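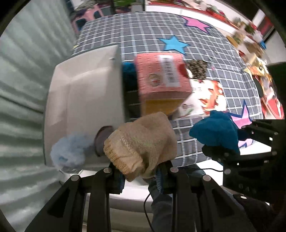
January 21, 2026 – Sock table, Walldale back room

Third go at sorting the knitwear, and the first where I kept notes. Patterned tablecloth stays on. I asked for a plain one in October and have stopped asking.

White box is for soft things awaiting a decision. So far it holds a fluffy light blue something and a greyish-brown something, and I would like whoever put them there to write down what they are. The pink box with the barcode label stays beside it until Chia-hao Lau tells me where it belongs. He says Sarnville. Sarnville says Chia-hao.

Beige knitted sock: ribbed cuff, more golden than the rest of it. Entered as 1704, "beige". Chia-hao wanted "oatmeal". We have 2 oatmeals already and they don't match each other either. Still looking for its partner. Not in the Pan tray, not in the Cistus bag, which I emptied and regretted.

Rules as they stand:
– socks get folded at the cuff, no balls
– anything fluffy goes in last or it sheds on the rest
– teal cloth does not live in the gap between the boxes, however well it fits

Gave the search 10 minutes and then had lunch. Label roll says 1000 on the core, and I have used most of them on things that were later renamed.

To do: ask about the pink box again. Find better word than "something".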